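Teleop weekend, part 2

3 May 2026

Quick one, laundry is in the dryer and I have to be out of here in 30 minutes.

So we are collecting demos again. Small policy, small dataset, one arm. The task is the cup task (pick up cup, put on saucer, let go, back off). Last October I thought that was too easy to bother with. Wrong. Very wrong.

Where things stand. The recording tool is Restitora now, we dropped the old script. Mostly good. It writes each episode to its own folder and it stamps the joint states and the video off the same clock, which the old one did not, and I lost a whole evening in the fall to a policy that was learning from video a few frames behind the joints. Looked fine in playback. Trained like garbage.

Things I keep relearning:

Start poses. If every episode starts from the same place the policy only knows that place. Bump the arm a bit off, it freezes or wanders. So now I jog it somewhere different before each take. Annoying, slow, do it anyway.

Pauses. I stop and think in the middle of a grasp. Everybody does. The model learns to stop and think too, except it never gets going again. I trim the long ones, and if there's more than one in a take I just throw the take out.

Failed grasps. Used to delete them. Now I keep the ones where I missed, backed up and got it on the next try, and tag them "recover". Best episodes in the set as far as I can tell. The ones where I knock the cup over go in the bin.

Speed. My takes late in the day are way faster than the morning ones. Sloppier too. Mixing them was a mistake I think, the policy sort of lurches between the two. Going to try sorting by duration and dropping the ends.

Lighting. Curtain position matters more then I expected. Pick one and write it down in the session notes. I didn't write it down.

Other stuff. The Rarov config still has the old joint limits in it, so if you pull it, check before you power up. I have a fix localy, not pushed yet. Also the label file wants lowercase tags and fails silently if you give it anything else. Twenty takes with no labels, had to go back through them all by hand. Grr.

Cables. Please check the slack before a session, all the way up the arm. With the wrist turned hard one way it can pull, and you feel that as drag and start steering around it without noticing, and then it's in the data forever. 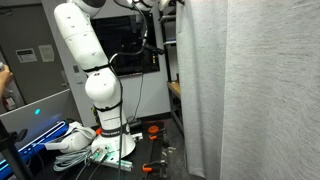

Gripper offset is the other one. After any time it comes off the flange I redo the tool calibration, even if it went back on the same way. Two screws a hair looser and your fingertips are somewhere else. Takes a few minutes. Skipping it cost me a session that I couldn't merge with anything.

Next up: 20 more clean takes of the cup task, then the same again with the saucer moved to the other side. After that I want to train once on just the recover ones plus the clean ones, no fast ones, and see if the lurch goes away. If it does I'll post the curves. If it doesn't I'll probably post them too and complain.

Somebody asked in the comments about sharing the raw data. Not yet, the folders are a mess and half the notes are in my own shorthand. Ask again when the labels are fixed.

Ok dryer's done, gotta run.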